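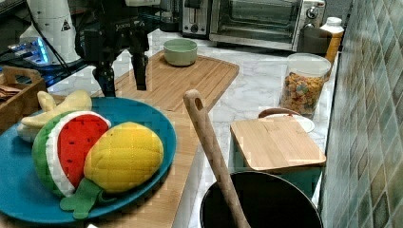
Sage-green bowl on the bamboo board.

Felov concert earplugs, two months in

3 min read

I bought these after a quartet show at the Marchand that left my ears ringing until breakfast. If you've been there you know the room: low ceiling, brick on three sides, and the cheap tables are right under the left speaker. I love those tables. I'm not giving them up, so it was time for earplugs.

The foam kind from the drugstore I already had, and they make a piano trio sound like it's playing in the apartment downstairs. The Felovs are the filtered type, meant to turn everything down evenly. They're $19 for the pair with two sizes of tips and a little screw-top case, and the box says they take off 18 decibels. I can't measure that. I can say the drummer's ride cymbal still sounded like a ride cymbal, and I could hear the bass player's fingers on the slow tunes (a big deal for me, I'm a bass person).

Fit took a while. The large tips came out every time I laughed, and the small ones felt like nothing was in there until I figured out you have to pull your ear up and back and sort of twist. Once they're seated, they stay. I wore them through both sets in June, early show at eight and the late one after, and forgot about them for most of the second.

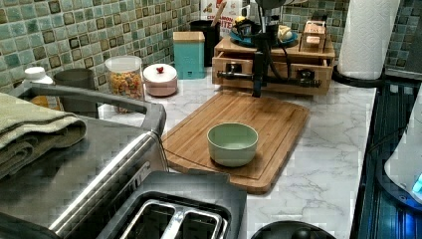

Cleaning is easy but a little fussy. The tips pull off the stems and go in warm soapy water, and the filters have to stay dry, so you end up with a bunch of tiny clear parts wandering around your kitchen. I lost a tip down the drain the first week. Now I put everything in a bowl the second it comes off, and something the size of that small green one on the cutting board is plenty. Light colored is good too! See-through silicone on a patterned countertop is basically invisible, and I've spent more time than I'd like patting around for it. Let the tips air dry overnight before you put them back on.

My one real gripe is talking. Your own voice booms in your head, so ordering a drink between tunes is weird and I'm pretty sure I whispered at the bartender all night. You can pop one out, of course, but then you're holding it, and the case is in your coat, and your coat is on the hook by the door. Felov sells a neck cord separately and I think it should just be in the box.
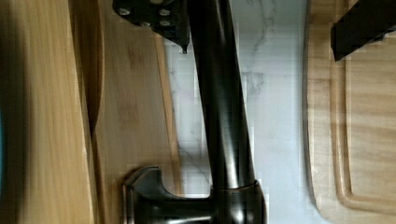
I also tried the Drirard pair a friend swears by. Those cost more and come in a nicer metal tube that goes on your keys, and they're better for conversation. But the stems stick out far enough that I felt silly, and the horns sounded dull to me, like somebody had thrown a blanket over the tenor player. For a loud rock show I'd maybe pick them. For a small room with brushes and an upright, the Felovs win pretty easily.

They held up on a road trip too. I took them to the outdoor festival in Pludemby, sat much too close to a big band with 16 players, and drove home with no ringing at all. Wind does whistle across them a bit outside. It bugged me during the ballads and then the brass came in and I didn't care. 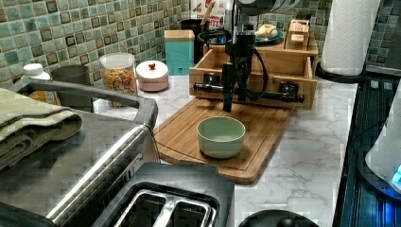 The board and bowl again, with the mosaic tile behind.

Would I buy them again? Yep, and I already did, a second pair that lives in my coat for nights when I forget the first. Get the cord while you're at it, and start with the small tips even if you think you have big ears.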